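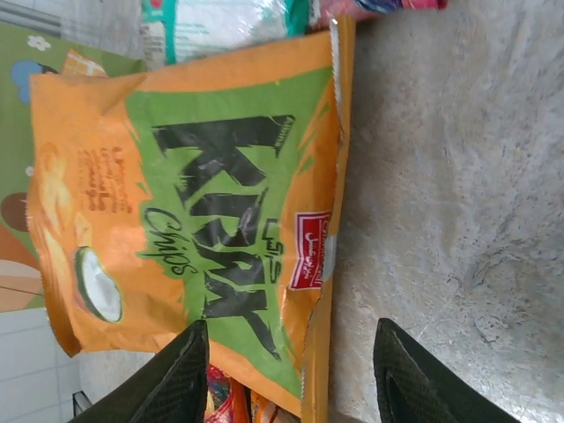 Caradog Morris says do the condition grade before you touch the price, every time, and he'd like it at the top of the section so here it is at the top. He also says most of the returns at Hurnach came from books graded off the front cover alone. Open the book.

Section 4. Listing a second-hand book in Odmont

Last changed Feb 20, 2022. Bin any older print-outs, the screens have moved about.

Before you start

You need:
- your own Odmont log-in (not the counter one, it can't save drafts)
- the hand scanner, charged
- Stonon label printer switched on, green light steady
- a pencil, soft. No pens at the listing desk

If the Stonon light is blinking see Printer troubles further down. Don't start a batch with it blinking, you'll end up with a pile of books and no labels and no idea which is which.

4.1 Starting a new listing

1. Log in. Choose Stock, then Add, then Used.
2. Scan the barcode on the back. Wait for the beep. Odmont fills in title, author, publisher, binding and year.
3. Check all of it against the title page. The title page, not the jacket.
4. If binding is wrong, change it now. Paperback and hardback share a record more often than you'd think and customers do notice.
5. Press Keep as draft.

Note: some older books have a price sticker over the barcode. Peel slowly, from a corner. If it's tearing the cover, stop and type the number in by hand from the copyright page.

Note: book club editions often scan as the trade edition. Look for the club's name on the spine or the copyright page. If it's a club edition tick Club, and the price guide drops by itself.

4.2 No barcode, or barcode not found

1. Choose Add by hand.
2. Type the title as printed on the title page. Leave off The and A at the front, Odmont puts them back on the customer's side.
3. Author surname first, comma, then first name. Two authors, use the second box. Don't put both in one box, the search won't find either of them.
4. Publisher and year from the copyright page. If there's a list of reprints take the latest one.
5. Pick the subject from the list. Historical fiction is under Fiction, not under History.

That last one again. A novel set in 1715 is a novel. We had a whole shelf of Jacobite romances sitting under Scottish History since July and somebody bought one for an essay. Refunded.

Translated books: original author in the author box, translator in the Translator box. For the Čierny war novels, type the accent if your keyboard will do it. If it won't, leave it off and put Cierny in, the search matches both. Don't swap in a different letter or leave a gap.

4.3 Grading

Four grades only. Pick one, no halves.

Like New. No marks, no creases, jacket present if it was sold with one. Could be given as a present.

Very Good. Read once or twice with care. Light shelf wear. No writing inside, apart from a neat name on the front endpaper, and then you say so in the notes.

Good. Creased spine, tanned pages, small marks. All pages there and firmly in.

Well Read. Holds together and can be read right through. Heavy creasing, notes in the margins, price clipped jacket, ex-library stamps. Must have a note.

How to check, same order each time:

1. Front, back, spine.
2. Hold it shut and look along the top edge. Tide marks and foxing show here first.
3. Open at the front. Name, gift message, stamp?
4. Fan the pages from the back. Loose ones drop or stick out.
5. Check the maps. War novels, sagas, anything with a campaign in it. Fold-out maps go missing and the reviews are not kind about it.
6. Smell it. Damp or smoke goes straight in the reject crate, no grade.

CAUTION: mould. If there's fuzzy growth of any colour don't fan the pages. Bag it, tie the bag, wash your hands. Wipe down the desk before the next book.

Ex-library books can't be graded above Good. Odmont will let you do it. Don't.

4.4 Notes for the customer

Keep them short. Say what's wrong and where.

Fine:
Spine creased. Name on front endpaper. Map present.
Pages tanned, corner off back cover.

Not fine:
Lovely copy of a super book!!
A bit tatty.
See picture.

Don't paste in the blurb from the back. Odmont pulls the summary on its own overnight, and if you paste one as well the page shows it twice with the title three times over it. If the summary that comes through belongs to some other book, press Wrong summary and carry on. It gets looked at in the morning.

Series: put the number in the Series box and the series name next to it. If the book doesn't say what number it is, leave it blank. Don't guess from the publication year, authors go back and write the ones in the middle.

4.5 Price

1. Press Guide price. Takes a few seconds, don't press it again.
2. Odmont shows a low, a middle and a high. Use the middle unless there's a reason.
3. Reasons to go up: signed, first printing, jacket in very good shape, last one in stock.
4. Reasons to go down: we've got over 23 of them. Odmont will show a stock warning in orange. Take the low price and don't argue with it.
5. Signed copies: set to Hold and put on the top shelf behind the desk. Do not list. Someone has to look at the signature, and a printed signature is not a signature.

If Guide price comes back empty there haven't been any recent sales. Leave it on Draft, price box blank, tick Ask.

4.6 Labels and shelving

1. Press Print label. One label per book, even for identical copies.
2. Check the number on the label against the number on screen. Last digits are enough.
3. Stick it on the back cover, bottom left. Never on a jacket that's cloth or has a matt laquered finish, use a paper slip inside the front cover for those.
4. Pencil the shelf code on the slip.
5. Set the status to Live.
6. Put the book on the shelf it says. Now, while it's in your hand. Not on the trolley for later.

Books set Live but not shelved are the main cause of cancelled orders. The site says In stock, somebody pays, we can't find it.

CAUTION: don't pull labels out of the Stonon by hand. Press Feed. Pulling strips the roller and we've only the one printer at Hurnach.

4.7 Several copies of the same book

Same edition and same grade: open the first listing, press Add copy, print again. The customer sees one page with the number left.

Same edition, different grade: Add copy, then change the grade before you print. Odmont makes a second line on the same page. Don't start a new listing or the reviews get split.

Different edition: new listing. Scan it like any other. Different cover but same number on the copyright page is still the same edition, put New cover in the notes becuase people collecting a set will want to know.

When it gets down to 2, the low stock line shows on the page by itself. Don't type Only a few left in the notes, it never gets taken out again.

4.8 Printer troubles

Blinking green: out of labels or lid not shut. Open, look, shut firmly.
Steady red: too hot. Off at the switch, have a tea, back on.
Prints blank: roll is in upside down. Shiny side faces you.
Prints half a label: press Feed twice, print again, throw the half one away. Don't leave it on the desk, it will get stuck to something.
Prints the last book's label again: draft wasn't saved. Go back to 4.1 step 5.

4.9 Undoing things

Listed in error: open it, press Withdraw. Not Delete. Delete takes the sales history with it and that can't be got back.

Wrong grade, not sold yet: change it, reprint the label, old label in the bin.

Wrong grade, already sold: don't change anything. Find the order, press Stop, tell whoever is on packing. Customer gets a choice of a part refund or their money back, wording is in section 5.

End of the batch: press Close batch and check the drafts count is what you expect. Anything marked Hold or Ask stays as a draft, fine. Anything else, finish it before you log out. Scanner back on it's charger.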